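Adis Two-Finger Gripper Kit for Shop-Floor Chores

Item 558
Status: in stock, ships from Runville
Page updated May 21, 2021

The Adis kit adds a two-finger adaptive gripper and a small wrist camera to a Hajdu or Druria arm. Linkage fingers, textured pads, one cable to the controller.

Can it do chores yet?

Some of them. Buyers ask this more than anything else, so we ran the kit on ordinary stockroom jobs in our own shop. Out of 651 attempts at picking up a closed carton and setting it on a shelf, 293 needed no help from a person. Rigid parts in a tray did better. Bags, cords and anything that sags did worse, and we don't recommend the kit for unattended work with them.

Open boxes are still hard. Flaps get in the way of the fingers, and a coiled cable gives the camera very little to lock on to. Shiny floors add to the trouble — ceiling lights show up in the coating as bright spots, and the software can take them for objects.

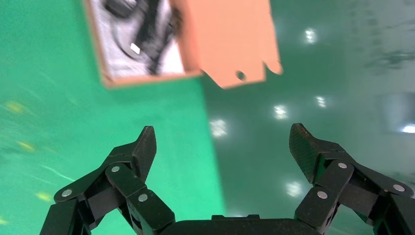

For now, plan on one person watching up to 2 arms. Folding laundry, wiping counters and loading a dishwasher are outside what the kit supports. A software update planned for November adds a glare filter, free to current owners.

In the carton: gripper, wrist camera, mounting plate, cable, hex keys, printed setup guide. Arm and controller sold separately.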